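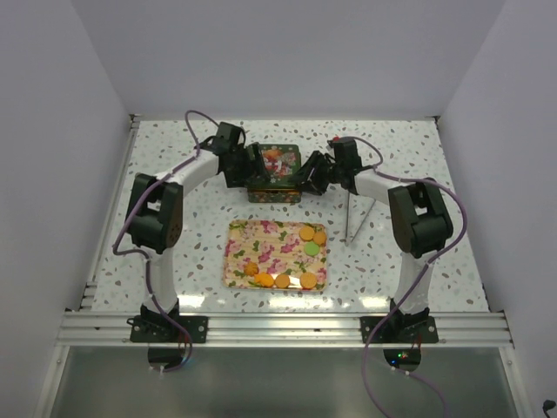
I went to the open day at the Rilell lab in Larndale expecting a sales pitch, and I came home with a complaint. It isn't about the robots. It's about how we are asked to look at them.

The program listed 11 stations. Most drew a steady crowd. One had a big screen and a man with a headset, and people stood four deep to watch a video of a warehouse. The station I stayed at longest was in the back hall, and the job there was a cookie tin. Two arms, a tin with a Christmas lid, a flowered tray, some cookies, and a pair of tongs. There was no music and no video.

Visitors would walk up, watch for half a minute, and leave. I heard the same remark several times in different words: my kid can do that. Yes, your kid can. Your kid also spent a few years dropping things on the kitchen floor first.
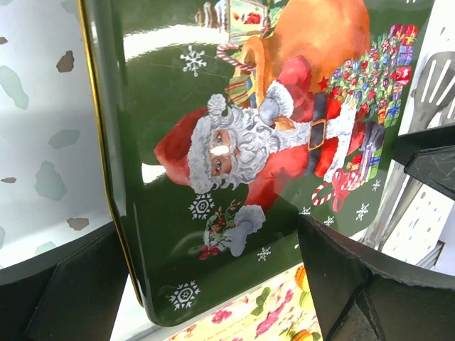

A shiny metal lid is a hard thing to hold. It is thin at the rim and slick on top, and if you push too hard on one side the whole box slides away from you. People solve this with the other hand and never think about it. A machine has to be shown. Ghada Boutros, who was running the station, told me they had recorded 1,331 attempts at the cookie job before the open day and kept 1,174 of them. I asked what was wrong with the rest. "Different things," she said. "Some we just stopped because a person walked in."

I liked that answer. It was more useful than anything on the big screen, and it was the only time all afternoon that I heard a number with the failures left in.

My view is that every public demonstration should work this way. Put the attempt count on a card. Say how many were thrown out and who decided. Say whether a person is driving the arms or a program is, and say it in type large enough to read from the back of the crowd. I looked for such a card at all the stations and found it at 2.

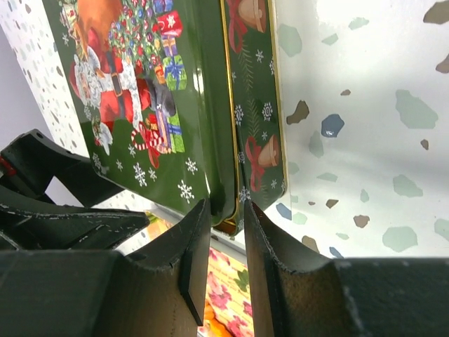 The usual objection is that the public doesn't care. Joelle Sfeir, who teaches shop at the Hijazi school and had brought a group of students, made a version of it to me over coffee. She said her kids want to see the thing move, and if you hand them a sheet of figures they will fold it into an airplane. She may be right about fourteen-year-olds. But a good part of that crowd was adults, and some of them vote on town budgets. The Breson nursing home is talking about buying a machine to help in its kitchen. The people who will decide that were walking the same hall I was, and they were learning from the warehouse video.

There is also the matter of what gets picked for show. A video can be cut. A live station with household things on it can't be, and the worst it can do is look slow. I would take slow. Slow is what the nursing home would be getting. 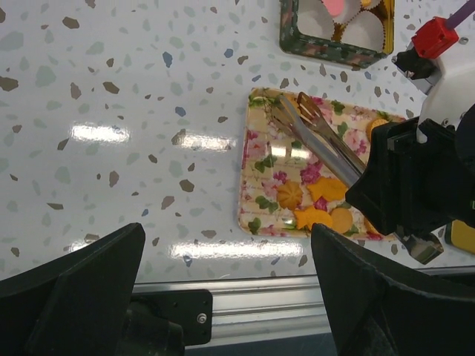 I have worked in kitchens, and I judge kitchen help by small things. Can they pick up what I hand them, and can they use it without crushing the food? For that reason I thought the tongs were the best part of the cookie station. They were ordinary stainless steel ones with slotted tips, the kind I have used for years, and the gripper had to hold them so that the far ends ended up where the cookies were. One of the cookies was shaped like a fish, with a pointed tail that I would worry about snapping myself. Holding a tool is a separate skill from holding an object, and I have known new hires who took a week to get it.

I don't know if the Breson home should buy its machine. I didn't see enough to say, and I distrust anybody who left that building sure of it either way. I would want to see the arms with a wet plate, a torn bag of rolls, and a cook who is in a hurry and standing too close.

Rilell plans another open day in May. I've written to ask that the cookie station be moved to the front hall, with the 1,174 and the 1,331 printed on a card beside it.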